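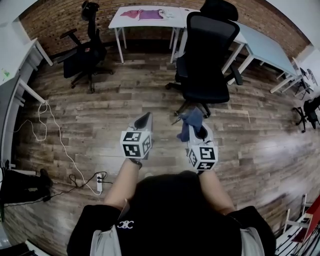 Sigrun Sjögren remarked before the group had left the station that a district heating works is best visited in February, when its customers are most inclined to notice it. The delegation travelled to Flunport in that month at the invitation of Helia, which supplies heat to the harbour district and to the streets behind the old fish market.

The visit began at 9.30 am with a short address by Tormod Haugland. He explained that the network now serves 792 dwellings and that connection of the remaining blocks on the east quay depends on the renewal of a pipe crossing under the canal. Members asked about charges, and were told that the standing charge is reviewed each spring.

The party was then taken through the boiler hall in two groups. Three boilers are installed, the oldest of which is kept in reserve for severe weather. Anwara Siriwardena asked how residents are told of planned interruptions. Letters are sent five days in advance, and notices are placed in the entrance of each building affected. It was accepted that tenants of the smaller properties had not always received them.

After lunch the group walked to the pumping station at the north end of the quay, around 4 kilometres there and back. The path was icy in places and two members returned by bus.

The delegation wishes to record its thanks to Helia for its hospitality. Copies of the connection map may be obtained from Leif Åberg on request.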